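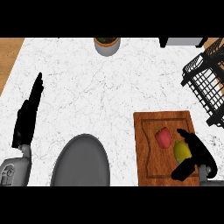
According to Hendrik Hendriks, a simulated kitchen teaches a robot mostly how to behave in a simulated kitchen. The group behind Brirkeo does not fully disagree with him. Their method trains a two-armed robot on rendered counters, where a pepper and a yellow fruit share a cutting board and a grey plate stands nearby.

What is new is the order of the training. The first 300 runs keep the same marble and the same light. In the next 400 the colours and positions change each time. When both kinds were mixed from the start, the policy learned more slowly and dropped more fruit.

Tests on the real arms at Plustlow begin in July.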